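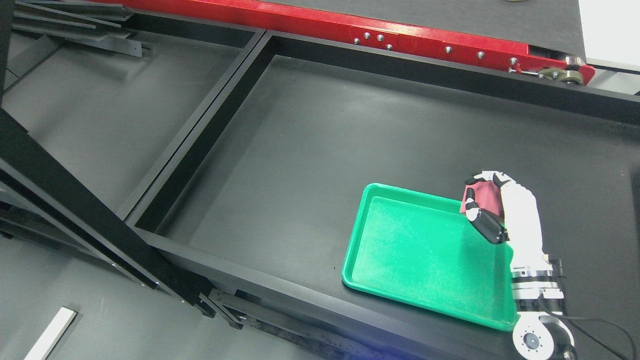 Poduval Workshop Users' Meeting
Minutes, April

Present: Huệ Châu (chair), Arash Asadi, Ayanda Rampersad, Kiều Khổng (minutes)
Apologies: Liv Öberg

The meeting opened at 4:15 p.m.

1. Minutes of the last meeting
Agreed with one correction. Under item 3, "Ultberg cabinet" should read "Ultberg bench."

2. Matters arising
The lock on the side door has been replaced. Keys can be signed out from Huệ.
Arash has not yet had a reply from Flokness about the missing shelf clips. He will call them again.

3. Green trays
Ayanda reported that people are still using the green trays for whatever is closest to hand, including lunch. She asked that they be kept for small parts and blocks only. The raised rim is the reason they were bought in the first place, as things used to roll off the work surface and end up on the floor.
Kiều asked if trays could be left out overnight. After some discussion it was agreed that a tray may stay out if the job is not finished, on the work surface or on the top shelf of the rack. Otherwise it is emptied, wiped and put away.
Ayanda has a price for more trays from Cliketti. The order would come to $300 with delivery. Agreed to hold off until the present ones have been counted.
Action: Ayanda to count trays and report back.

4. Racks and floor
Huệ had walked through the room before the meeting with the tidying list. The dark gray racks are to stay where they are.

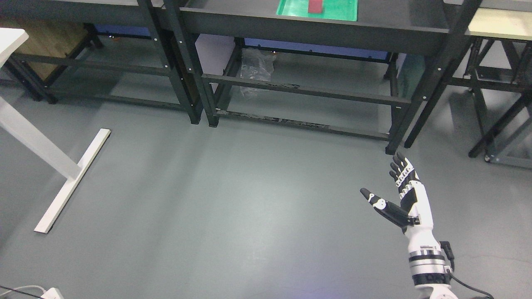 The space under the top shelf is not for packaging. Clear plastic bags are to be folded and put in the recycling, or taken back to the packing bench if they can be used again. Kiều will put a bag hook by the door.
The bits of gray tape and residue on the bottom crossbar should come off. Arash has tape remover and offered to do it, and will try a small patch first in case it lifts the finish. He pointed out that the scuffs will stay unless the bar is repainted. Huệ did not think repainting was worth the money this year.
Ayanda asked who decides what may be kept behind the racks. Agreed that flat panels may stand there as long as they are upright and nobody has to climb over anything to reach them.
Actions: Arash to clean the crossbar. Kiều to fit the hook.

5. Budget
There is $600 left for the room. Up to $500 of it can go on storage, and the rest is kept for cleaning supplies. Liv had sent a note asking for a second broom. Agreed.
Action: Huệ to buy the broom.

6. Any other business
Kiều asked that the room be left clear by 8 p.m. on evenings when the floor is being mopped. Huệ will post the dates on the door.
Arash has found a pair of reading glasses in a brown case. They are in the desk drawer.

7. Next meeting
Same time next month. Liv to take the minutes.

The meeting closed at 5:05 p.m.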